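Home News Local Health Events Contact

Old pill bottles get a sorting table at Givier

By Finn Lenz
May, 4:15 p.m.

Medicine cabinet cleanouts are back in Givier. Residents can bring unwanted pills and empty bottles to the Wevarico hall on Liao Street until 6 p.m., all through the month. No sign-up, no charge.

Last spring's drive took in 706 bottles. Organizers want 900 this time, and have mailed 4,000 flyers to homes on the Bullel side of town, where turnout was low.

Sorting goes by color and size, said Ayane Nishimura, who runs the drive. Caps stay on untill the very end. "People bring us a grocery bag with everything mixed in," she said. "Thats fine. We would rather sort it here than have it sit over somebody's sink."

Pill bottles and white caps on the wooden tabletop:

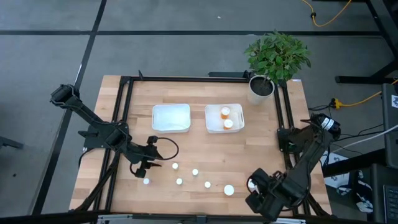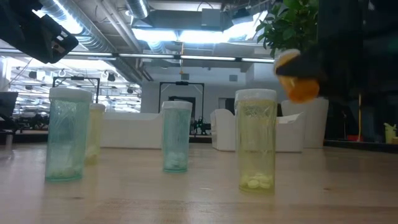
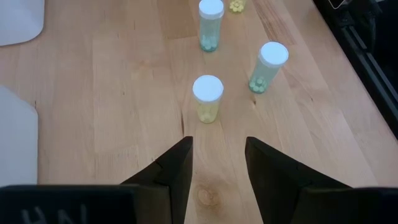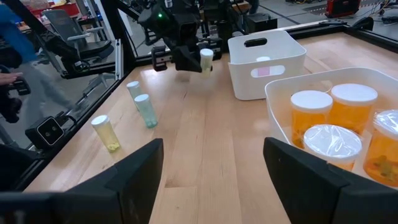

Do I have to peel the label off before I drop a bottle in?
Leave it on if it won't come off, but black out your name and the prescription number with a marker. There are markers at the door.

Liquids, needles and inhalers not accepted. Vitamins OK. Same for over-the-counter tablets, any age, with or without the box. Parking behind the hall, enter from the alley side while the front steps are being fixed. A second drop-off spot in Bullel is planned, address still to come.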